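9 Oct 2023

# Odano hand grippers: jaw release fault on cloth work

This gallery goes with the fault report on the Odano hand grippers used at the Gitport site. The fault is easy to state. With the trigger held, one gripper of a pair lets its jaws open a few millimeters. On a rigid part this does no harm. On cloth under tension, the edge slips out and the other operator, still pulling, is left with a loose end and a moving hand.

The fault was logged 13 times on garment folding and mattress work before the units were pulled for inspection. In 3 of those cases the released gripper swung back and touched the operator's other hand. There were no injuries that needed treatment, but contact with a closing jaw is listed as a reportable event in the Kushnir safety rules, and the pairs were taken off two-hand cloth tasks from that point.

Recordings from before the hold remain usable for single-gripper tasks. Recordings with two grippers on one cloth should be checked for jaw travel before anyone trains on them.

## Gallery: cloth work at the mattress station
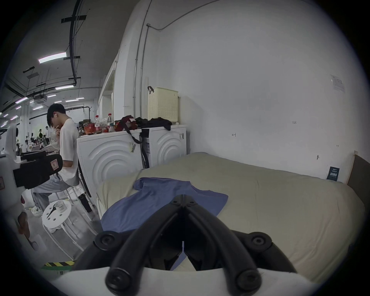

Shirt laid flat on the mattress, gripper above it. Approach to a flat garment puts little load on the jaws.
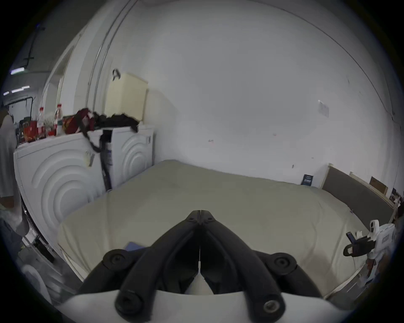

Jaws closed over the bare mattress, second gripper at the right. A closed tip with no cloth in it tells you nothing about holding force.

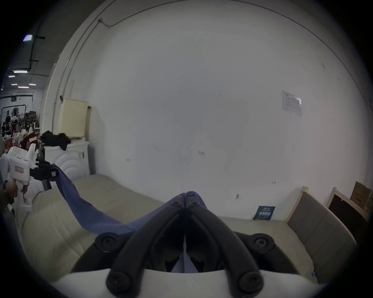

Blue cloth held between two grippers, with sag in the middle. The fault needs more pull than this.

## Cause

The trigger on the Odano unit drives the jaws through a short cable. The cable end is held by a clamp screw inside the body. On the units opened so far, the clamp screw had backed out by part of a turn. Under light load the cable stays put. Under a steady pull it creeps through the clamp, and the jaws open by the same amount.

The encoder sits on the trigger side of the clamp. It therefore reports the jaws as closed while they are opening, and the log shows a clean grasp through the whole slip. This is why the first reports were put down to operator error – the numbers looked fine.

Lurnance, who supplied the cable sets, specify a thread-locking compound on the clamp screw. The units opened had none. Whether it was left out at assembly or removed at the January service is not settled, and the service sheets do not say.

## Checks before a unit goes back into use

- Open the body and look for compound on the clamp screw threads. Dry threads fail the unit.
- Set the screw to the torque on the service card and paint a witness mark across the head.
- Close the jaws on the test strap and hang the 8 N weight from it for one minute. Any visible travel fails the unit.
- Repeat the strap test after 2,000 trigger cycles on the bench rig.
- Swap the pair labels only after both units have passed. A mixed pair stays on hold.

## Open items

- Jaw-side position sensing. A small magnet and sensor at the first pivot would catch the slip, but the housing has to be recut.
- A firmer rule on pull. Operators are asked to stop when the cloth goes straight, which is hard to judge on stretch fabric.
- Witness marks are to be photographed at each service from now on. The last set of service sheets had a tick box and nothing else.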